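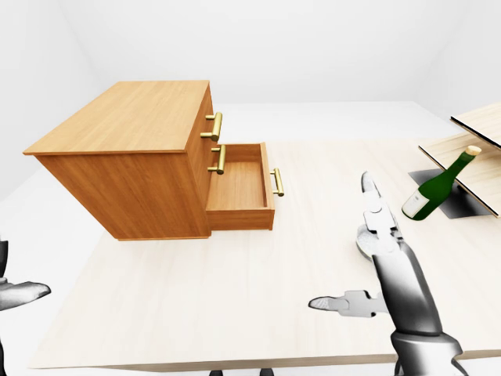 Drawers sticking in damp weather

negin_b
Old pine chest from my aunt. Bottom drawer jams every January. Do I plane it or wax it?

Malmont7
Wax first. Rub a plain candle along the runners and the bottom edges of the sides. Two minutes' work.

S Ghasemi
I'd plane it. Wax does nothing if the wood has swollen.

Malmont7
And then it rattles all summer. Wood you take off doesn't go back on.

S Ghasemi
Mine had 5 shavings off each side and it's been fine for 7 years.

macarena_e
Is it against an outside wall? Ours was. Moved it across the room and it freed up in a fortnight, no tools.

negin_b
Yes, outside wall, next to the window. Will move it Thursday and try the candle as well.

S Ghasemi
Check the runners for wear while it's empty.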